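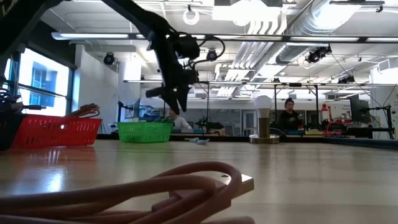

Hullberg Staff Boards > Flastcombe site > Cable & Returns Bench

Thread: So what do we do all day now, exactly

sidecutter
Right, it's been long enough since the arm went live on sorting that somebody ought to start the thread. I used to do cables. Cable comes in, you uncoil it, look at both ends, coil it up again, put it in a basket. I was good at it. Now I stand next to a robot that does it and when it stops I press the button that says it may carry on. My job title has gone up. My job has gone sideways.

Anyone else?

benchfour
It stops a lot less than it did in the first week, to be fair.

sidecutter
So does my pulse.

Azra Kovačević
I'll put my real name to this as I was on the working group. The arm is there for the repetitive part. We had 459 items in the backlog when it was signed off and two people off with their wrists. One of them was me. I can open a jar again. I'm not going to apologise for that.

sidecutter
Fair about the wrists. I'd have liked to be asked though.

Azra Kovačević
You were asked. There was a form.

sidecutter
There was a form with a box for "concerns" about the size of a stamp.

mugshot_returns
Can I raise the thick pink cable. It is the only one that fights back. The standard black leads go through fine, then you give it the rubbery one and it picks up a loop, has a think, and puts the loop down somewhere else. I have taken to coiling it for the robot beforehand. So I am now doing the old job as a favour to the thing that replaced me at it.

benchfour
You're not supposed to pre-coil. It's in the Burnita notes. It learns nothing if you tidy up first.

mugshot_returns
Neither do I but I'm still here at quarter past five.

Eusebio Villca
Evening shift view, for what it's worth. I like it. I did 90 lamps by hand in one go last winter, screw the bulb in, switch on, look, switch off, next, and I saw little glowing circles on the inside of my eyelids all weekend. If a machine wants to hold the lamp it can have the lamp.

What I don't like is the quiet. We used to talk over the bench because your hands knew what they were doing. Now you have to watch the gripper, so it's everyone facing the same way saying nothing, like a bus.

sidecutter
That's it, that's the bit I couldn't put my finger on.

benchfour
I talk.

Eusebio Villca
You talk to the robot.

benchfour
It's called a verbal callout and it's in the training.

tessellate
Agency here, started in March, so never knew the old way. I don't mind it. Last place was Cuervo and they had us on targets by the minute, with a screen showing your name in red. At least here it's the arm that has the target. Mine's had a better week than me, 461 picks on its best day, and the supervisor said well done to ME.

mugshot_returns
Did you correct her

tessellate
I did not

sidecutter
This is how it starts.

Azra Kovačević
Going back to the original question. There are places on the programming course, it runs in work time, and roughly 50 people across the site can apply. I've had three names. Two of them are on the evening shift. If you want a say in how the thing handles pink cable, that's the room where it gets decided.

sidecutter
Does it go up a pay band?

Azra Kovačević
After the second module.

sidecutter
After the second module, she says, having left it till her fifth post.

mugshot_returns
I'd do it if it wasn't all on the computer. I went into cables because I like having something in my hands.

Eusebio Villca
You move the arm about by hand for the first part. You hold it by the wrist and show it. Bit like teaching my nephew to use a fork.

mugshot_returns
Hm. All right. Where's the sheet?

benchfour
Pinned by the kettle. Bring your own pen, the one on the string has gone.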